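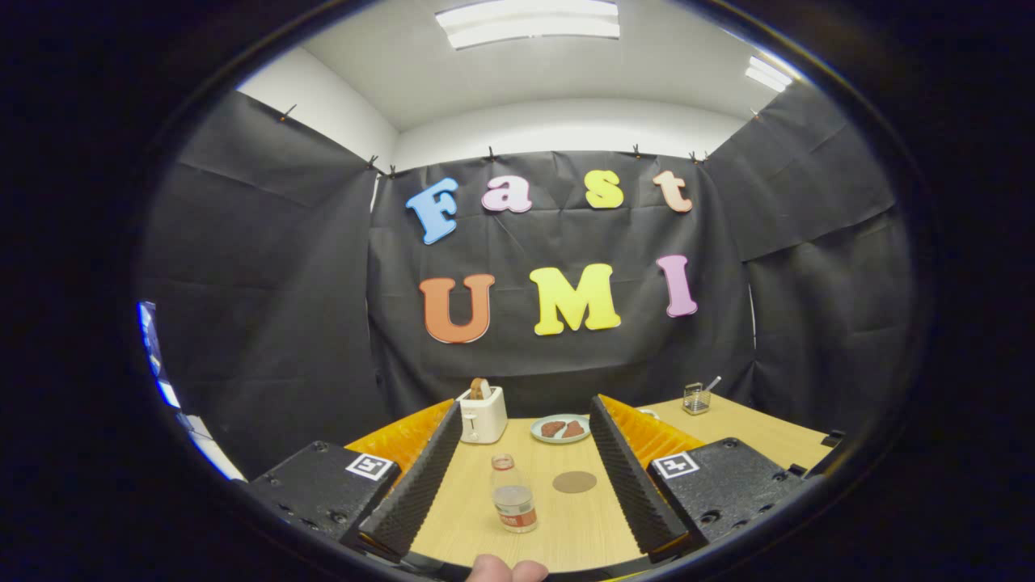 The Clivgate open day runs from ten until four, and if you arrive at ten you will be given a lanyard, a paper map and a cookie. If you arrive at eleven, as I did, you will be given the map. It shows two floors of a former shoe warehouse, a parking lot and a star marking "refreshments," which I never found.

I'd come mainly for the breakfast rooms on the upper floor. Clivgate rents out small spaces by the day to people who need a kitchen or a table without the house that usually comes attached, and for the open day most of them had been set up as somebody's morning. The idea came from Hortensia Taipe, who manages the building and who met our group at the top of the stairs with a clipboard and the air of a woman who has already explained the parking.

There were 14 of us in the group. One man had brought a folding stool.

The first room was the grand one, done up by Kamora, who make tableware and would like you to know it. Linen, three sizes of spoon, a butter dish with its own little roof. It was handsome and I couldn't picture anybody eating in it. We were asked not to touch the butter dish. The man with the stool touched the butter dish.

The room I liked best was the plain one with black cloth hung behind the table and down both sides, so that you look at breakfast the way you'd look at a school play. The cloth needed ironing. On the light wood was a white two-slot toaster with a slice of bread standing up in it, crust showing over the top, and next to that a pale green plate with a couple of reddish-brown slices on it. Meat, I decided, though I heard a spirited case for something vegetarian from a lady in a raincoat, and the two of them have left me unsure ever since -- the slices, I mean, and the lady. A small utensil had been laid between them, like a referee.

Nearer our side was a little clear bottle with a red cap and a red-and-white label, not much left in it, and by it a round brown coaster with nothing on top. I have strong feelings about coasters. At home we own a set of them and I have never once seen a cup land on one, and so it was here: the glass cup was off at the right with a spoon leaning out of it, as far from the coaster as it could decently get. Whoever laid that table has lived with other people.

Jhosep Usuga, who was showing us around the upper floor, asked what we thought was missing. Answers came fast. Jam. A newspaper. A second plate, said the raincoat lady, rather sadly. I said butter, and everyone looked back toward the Kamora room.

Downstairs was more of a market. Stiko had a stall of labels and stick-on hooks and let you print your own name, so I now own a sheet of name labels with one letter wrong. Duván and Jairo Sotelo were running the Castaño coffee table together, or at least at the same time -- Duván poured, Jairo told you what you were tasting. I was tasting chestnuts, apparently. The coffee was good and cost 5 dollars, and you got your cup filled again if you stood there looking interested. I can do that for a long time.

The talk at two was by Tudor Munteanu, on the history of the warehouse. Capacity for the hall is given on the door as 586, which left plenty of room for the nine people who came. He was very good on floorboards. He was less good on the slide projector, and we saw the same loading dock several times, once upside down. I learned that the upper floor used to be all left shoes, with the right ones kept across the street so that nobody would bother stealing them. I have chosen to believe this.

A few practical notes if you go to the next one, which Hortensia says is planned for September. The elevator is for freight and won't take you even if you ask nicely. The restrooms are behind the Stiko stall and are, appropriately, well labeled. Parking is free until noon, and the sign that says so is on the inside of the gate. Eat first. You'll spend an hour looking at breakfast, and the only cookies are at ten.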